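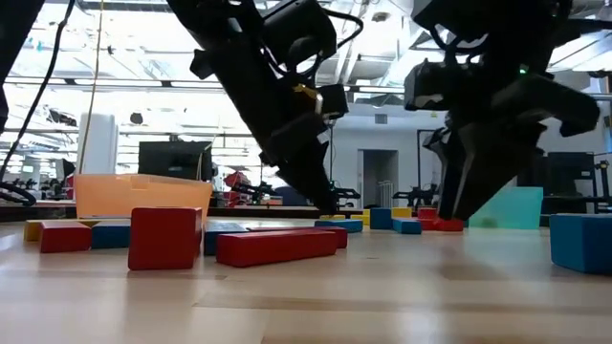
Figure 1. Colored blocks on the wooden tabletop, with the two arms above.

Hand Eczema Among Students in Practical Courses: A Questionnaire Study

Submitted by Traian Munteanu
Supervisor: Torbjørn Wallin
Department of Health Sciences, Trallow College
February 26, 2022

Summary

Hand eczema is a common skin complaint in people whose hands are often wet or who wear gloves for long periods. This report presents a questionnaire study of students enrolled in practical courses at the Zoltwood and Eide campuses. The aim was to describe reported symptoms, washing habits and the use of hand cream. No clinical examination was carried out.

Background

Frequent washing removes oils from the outer layer of the skin and can leave it dry, cracked and open to irritation. Students in nursing, catering and laboratory courses meet these conditions early in their training, often before they have been taught how to protect their hands. A childhood history of atopic eczema is a known risk factor and was therefore included in the questionnaire.

Methods

Students were invited by a notice on the course page and by a short announcement before practical classes. Participation was voluntary and no names were collected. The form was filled in on paper and took up to 10 minutes. It covered itching, redness, cracks and blisters on the hands during the current school year, as well as glove type, soap use and earlier skin disease. Forms were entered twice into a spreadsheet and differences were checked against the paper copy.

A total of 51 forms were returned. One was left out of the analysis as the page on symptoms was blank, leaving 50 for review.

Results

Dryness was the complaint reported most often, followed by itching between the fingers. Blisters were uncommon. Students who reported eczema in childhood described longer periods of symptoms — in several cases lasting through the winter break. Catering students reported more hand washing than the other groups, while laboratory students wore gloves for longer at a time.

Only 2 respondents had seen a doctor about their hands. Most of those with symptoms used a hand cream, though many applied it only at bedtime.

Discussion

The findings agree with the general view that wet work and earlier eczema are linked to skin trouble. The sample was small and students with symptoms may have been more willing to take part. Self-reported redness is also difficult to interpret without an examination, and the wording of the glove question was unclear to some respondents at Eide.

The department has agreed to place fragrance-free cream beside the sinks in the Asis teaching rooms from April. A second questionnaire, with the glove question rewritten, will be handed out at both campuses after the change.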